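Shopping for an Arm on a Small Budget

Hsin-yi Hsiao keeps two columns in the planning sheet at Jolach: "need" and "want with a straight face." 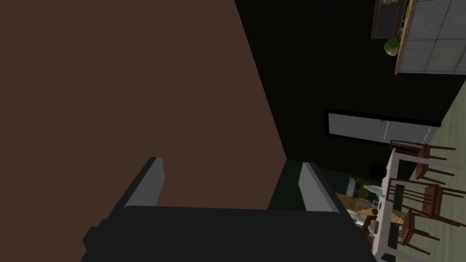
The gripper went in the first. "I had 3 quotes by January," she says. "Nindberg's was lowest until I asked if it included the cable."

It did not. The cable, the mount and the training day came to $2,000. Siriwan bundles all of it, with an 8-week wait.

And the simulator license? "Cheapest line we have. I can drop things in there all day."

She has asked for 4 spare fingertips. Finance has asked what they are.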